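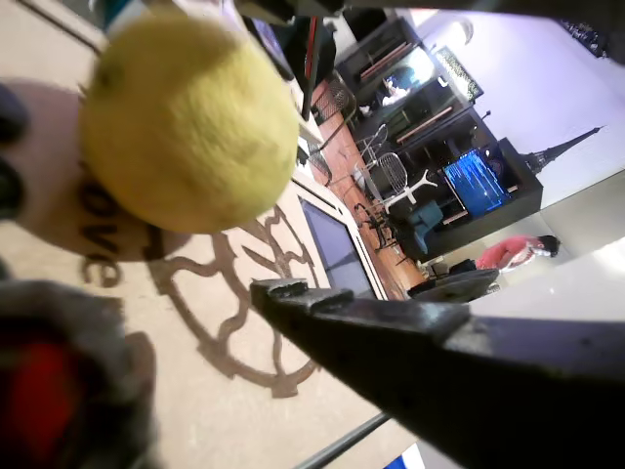 Tennis ball

A tennis ball is a hollow rubber ball covered in felt, made for the sport of tennis and widely used for other purposes in homes, schools and clinics. Most are a yellow-green color often called optic yellow. White balls were standard for much of the history of the game and are still made in small numbers.

Construction

The core is formed from two half shells of rubber, which are coated with adhesive on their edges and pressed together under heat. In a pressurized ball, the air inside is kept above normal atmospheric pressure. A pressureless ball gets its bounce from a thicker, stiffer wall and keeps it longer, though many players find it heavy on the racket.

Two pieces of felt, each shaped like a dumbbell, are wrapped around the core. The line where they meet is sealed with a rubber compound and forms the curved seam. The felt is a blend of wool and synthetic fiber, or fully synthetic in cheaper balls. Steaming raises the nap and gives the surface its fuzzy texture, which slows the ball in the air and helps it take spin.

Wear and storage

Pressurized balls are sold in sealed cans. Once the can is opened, gas passes slowly through the rubber and the bounce drops over the following weeks, even if the ball is not used. Play also wears down the felt. On clay the nap tends to fill with dust, and on hard courts it is scuffed away.

Household uses

Old tennis balls are often cut and fitted over chair legs to protect wooden floors and reduce noise. They are also put in clothes dryers with down jackets and pillows, hung from garage ceilings as parking guides, and rolled underfoot to massage the arch. On a table, a ball is usually set in a shallow dish or ring to keep it from rolling.

The furniture maker Brophy sold a felt chair glide named Witora, cut to the same curve as a tennis ball and packed in boxes of 100. Its designer, Aurelia Sutter, had first tested the shape on 400 used balls collected from clubs in Lurano.

Disposal

Rubber and felt are bonded tightly, and most local recycling programs do not accept tennis balls. Some clubs collect them for reuse in schools and animal shelters. Others send them to be ground up for use in court underlays and playground surfaces.

See also

Felt
Racket sports
Chair glide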